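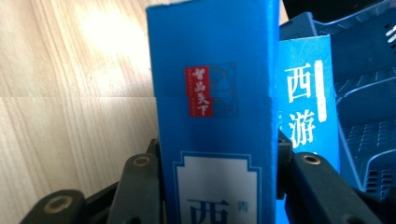

July, Urkimthorpe, evening

Books task again, hand-held grippers, both hands. The task sheet reads: take a book, stand it in a slot of the blue file organizer, spine out if the book has a spine that can be told from its other edges. Balthasar Zürcher wrote the sheet and the last clause is his. I would have left it out. A boxed set has one face that matters and the policy has no way to know which one until it has seen a lot of them.

Target for the day was 130 demonstrations. I got to 100 before the light over the table began to bother me and my right thumb stopped closing the trigger all the way. A trigger that closes nine tenths looks fine to the person holding it and shows up in the width trace as a slow leak. I checked the last block against the first. The closed width on the same book had crept open by 2 mm. Stopped there. Those last ones are marked for review and I will look at them tomorrow with fresh eyes before throwing any out.

Grip height

Spent the first hour on where to hold a tall narrow box. Held high, it goes into the slot with the fingertips clear of the dividers but it swings, and the bottom edge has to be hunted into place. Held low, it is steady and the jaws hit the organizer before the box is down. The answer for now is to hold it upright just under the middle, bring the bottom edge in over the slot, lower until the finger tips are close to the divider tops, then let go and push down with a closed jaw. That is two contacts where the task sheet shows one. I wrote it up as a release and a press, with a short pause between so the segmenter can find the boundary.

The pause matters more than I expected. Left to myself I run the two together, the way anyone would at a shelf at home. Played back on the arm, the joined version gives a push that begins before the fingers are fully open, and the box comes back up with the hand. With a half-second stop it plays back clean most of the time. I don't like teaching a stop that has no purpose in the task. Jaxon Bouchard's view is that the model will learn to shorten it once there is enough data. Mine is that it will learn to stop. We have agreed to collect one block each way and compare.

Flat books

The flat ones are worse. A book lying on the table can't be picked up from above with these jaws unless it is narrower than the opening, and the big ones aren't. So it becomes a two-handed job: one jaw against each side, squeeze between the hands, lift, turn upright in the air, carry. Squeezing with two separate tools is a different thing from squeezing with one. There is no trigger reading to speak of. All the force is in my arms and none of it is recorded. The log has two jaw poses moving together and a constant width on both, and from that the policy is supposed to work out how hard to press.

Tried three ways of starting it:

Both jaws flat on the long edges, lift straight up. Works on a stiff cover. A glossy cover with a soft binding bows in the middle and slides.

Left jaw as a stop, right jaw pushes the book until it overhangs the table edge, then grip the overhang. Reliable, and slow. Needs the front of the table clear, and the brackets there are in the way if the book drifts toward a corner.

Left jaw as a stop, right jaw on the cover and dragging, so that the far edge tips up against the stop. Nice when it works. I would not want to watch an arm try it at full speed.

Balthasar wants the second way used throughout, on the grounds that one method done the same way every time is worth more than three done well. I agree with him for the first few hundred. After that I would mix in the first way for the stiff books, since it is plainly quicker, and see what the arm does when it has a choice.

Tracking and cables

Lost tracking on the left gripper twice before lunch. Both times I had my wrist turned in toward my chest with the book halfway upright, so the mount on top was facing my shirt. No jump in position when it came back, only a gap. The exporter fills gaps shorter than 30 samples with a straight line and says nothing about it. I would prefer it said something. Added a check to my own script that prints the gap length and the file number, and ran it over last week's files as well. There were more gaps than I would have guessed. They sit nearly all in the turning phase.

The fix on my side is to keep the elbow out during the turn. It feels wrong and it looks wrong, and after an hour the shoulder complains. An arm on the far end of the policy has no shoulder to complain with and may be happier with the wider path anyway.

Cables: the right one catches the wrist if it loops down on the inside. Ran it outside and it pulled on the turn. Back to the inside, with more slack. The pull can be seen in the pose data as a small tug at the same height in every episode, and I don't want that learned.

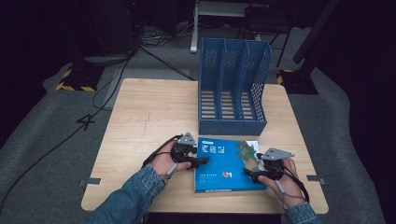
Why collect by hand when the arm is standing there and can be driven remotely?

Speed and feel, mainly. Driving the arm from the leader handles takes me three to four times as long per episode on this task, and contact with the table or a divider comes through as a vague stiffness at best. With the grippers in my own hands I feel the cover start to slide and correct it before the book drops. The cost is that I can do things the arm can't, such as reaching around the organizer, so every block gets a replay check against the arm's limits before it counts.

Remote session

Did a short remote block after lunch all the same, for comparison. Used the Sekine handles, with force feedback on its lowest setting. The arm put a thin book into the leftmost slot on the first attempt and then spent a long while on the next slot over, where the approach angle brings the wrist close to the joint limit. When I drove it with my eyes on the monitor I overshot every time. Watching the arm directly was better. The view the policy gets is the monitor's, so there may be something to learn from my overshooting, but I haven't decided what.

Noted for the comparison: remote episodes are smoother at the start and the end, and much more hesitant in the middle. Hand episodes are even throughout, with a sharp motion at release. Jaxon would like to train on both and tag the source. I would keep the remote ones to the slot approach only and cut the rest off. Not resolved.

Replay

Replayed a sample of the morning block on the arm in the late afternoon, tall box only. The carry was good. The approach was slightly to the right, the same offset every time, which points to calibration and away from technique. Redid the tool calibration with the Pfister plate. The offset shrank and did not go away. My guess is the finger tips. They are printed parts, and the set on the right gripper has had the longer life. Will swap the right-hand set tomorrow and repeat before touching any numbers in software.

One failure worth writing down. The box went in, was released, and leaned on the divider with its lower corner outside the slot base. The replay then carried on to the press and pushed it further out of line. In my own demonstrations I never press on a leaning box. I straighten it without thinking and call it part of the press. So the data has no example of noticing a lean. Need a block in which I place it badly on purpose and then fix it, with the bad placing trimmed off so that only the repair is learned. Asked Balthasar for a field in the Plundero sheet to mark these. He said to put it in the notes column until there are enough to justify a field.

Small things

Scuffs on the upper rim of the tall box. Leave them. A worn box is as good as a new one for this and we will be handed worn ones in any case.

Gray mounts: checked both for play with a fingernail, none found. The screws want looking at weekly all the same.

Wiped the finger pads between blocks with a dry cloth. Alcohol leaves them grabby for the first few episodes and then they change, so I would sooner have them slightly dusty and constant.

For tomorrow

Swap the right finger tips, recalibrate, replay the same sample.
Finish the remaining tall-box episodes before starting on anything flat.
One block with the pause, one block without. Jaxon takes the one without.
Go through the files marked for review and check closed width against the first block.
Ask whether the gap filler in the exporter can be switched off.
Raise the chair. Wrist angle at the front of the table is too steep, and it gets steeper as I tire.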